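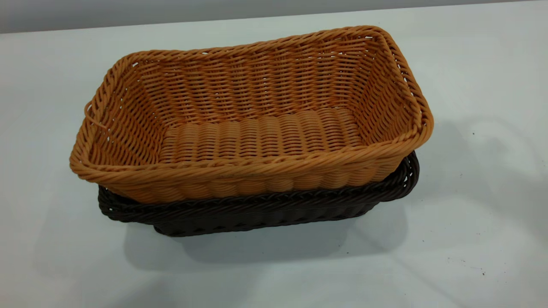

**Sep 5, 2004** | Grorkuneck says its new blog-tracking service, Pulent, can show which web writers "move the conversation." The company put out its first ranking Friday, covering 1471 blogs, and several marketing sites have already passed it along as fact.

The method deserves a harder look. Pulent scores a blog by how many others on the list link to it within 10 days. It does not check whether anyone read the post, agreed with it, or bought anything. A link that says "this is nonsense" counts the same as praise.

Marisol Ponce, who runs product planning at Grorkuneck, said a fix for negative links is "on the schedule." She gave no month.

Chia-jung Lai, who writes about advertising at Besex, went through the top 104 and found two blogs that have not posted since spring. Both still rank above hers, she admits.

Grorkuneck plans to charge agencies for the full list starting later in September. It would not say how the 1471 blogs were picked, or whether any of their owners are clients.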